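About us

Droria cooks lunch. We have done it for seven years from the same building behind the Zastley bus depot, and on a busy weekday 900 portions leave our back door for schools, day centers and offices all over town. If you have eaten the lentil bake at any of them, hello! You have probably met our work already.

The company was started by Rosalie Riedl and Alois Trummer, who had shared a hotel kitchen for years and wanted to cook the same good food at hours that let them see their families. Rosalie still writes every menu. Alois runs the production floor and tastes everything, including things he has been asked to leave alone.

How we work now

The biggest change since we moved in has been automation. We began with the dullest job in the building, which was portioning. Two people used to stand at the line all morning with scales and ladles, and by eleven their wrists hurt. Now Pastetti, our portioning line (named by the night shift after a very long vote), fills 400 trays before the first coffee break, and the people who used to do it run the line, check the weights and decide when a batch isn't good enough to go out.

After that we got curious about the small stuff. A kitchen is full of bowls and tubs that need picking up, moving and putting down again, and most of that handling is still done by people. Our handling project, Thaler, is where we work on it. The grippers are hand-held, so a cook can do a task with them at an ordinary counter, at normal speed, and we learn how the job goes when fingers are swapped for two jaws. 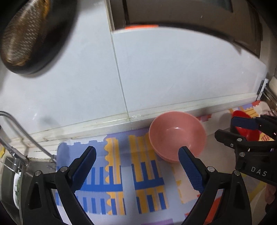

Struan Haldane came to us as a dishwasher and now leads Thaler, and he'll happily tell you that the first weeks were humbling. Picking up a bowl sounds like nothing until you have to think about which side of the rim to take it from and how hard to squeeze! Our cooks turned out to be very good at this. They know how a full tub tips, and when to slow down, and they have plenty to say about how a tool should feel in the hand. We write all of it down.

What it means for the team

We promised early on that no one would lose hours to a machine, and we have kept to that. Jobs have changed, though, and some of the changes took getting used to. Remo Tanner spent most of his working life on the hot line and wasn't keen on screens. He now plans the morning runs from one, then goes back to his stockpots for the afternoon – his own arrangement, and it suits him. The early shift starts at six instead of four-thirty. There is time to train people properly, and everybody on the floor can stop Pastetti without asking a manager first.

We still peel, season and taste by hand. Soup is stirred by whoever is nearest.

Come and see us

We love visitors, especially other small kitchens wondering where to begin. Tours run on Tuesday afternoons when the line is quiet, and Terence Inskip at the front office will find you a slot and a hairnet. Closed shoes, please, and come hungry, as lunch is included.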